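Trarelby Commons – Frequently Asked Questions
Updated September 2025

Where is Trarelby Commons?
On the north side of Dakel, 2 miles from the county line. The main entrance is on Petersen Road.

How many homes are planned?
Up to 900 at full build-out, a mix of townhomes and single-family houses.

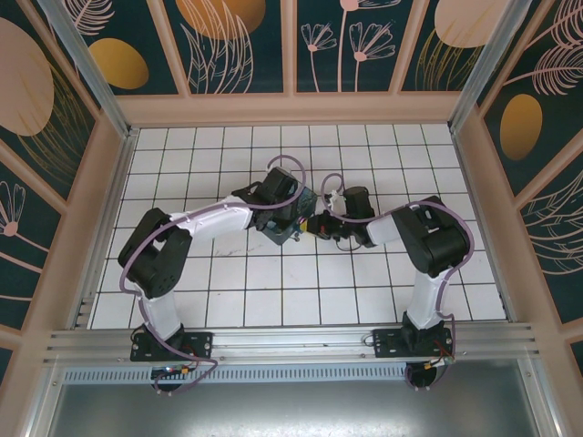 Is the community served by public water and sewer?
Public water and sewer lines run to every lot. Private wells are not permitted under the covenants.

What is the largest floor plan?
The Jestus, at 2,152 square feet with a 2-car garage. The optional sunroom is not included in that figure.

Are short-term rentals allowed?
No. The minimum lease term is 12 months, and a copy of the lease must be filed before move-in.

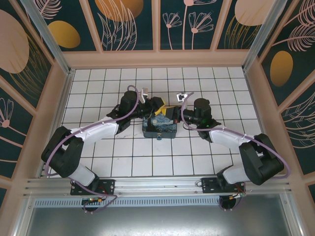 Trarelby Commons Resident Services Department

When are assessments due?
Assessments are billed once a year in November. Payment is accepted by check or bank transfer – cards are not accepted.

Do exterior changes need approval?
Fences, sheds, roofing and paint colors require written approval before work starts. Plantings under four feet do not.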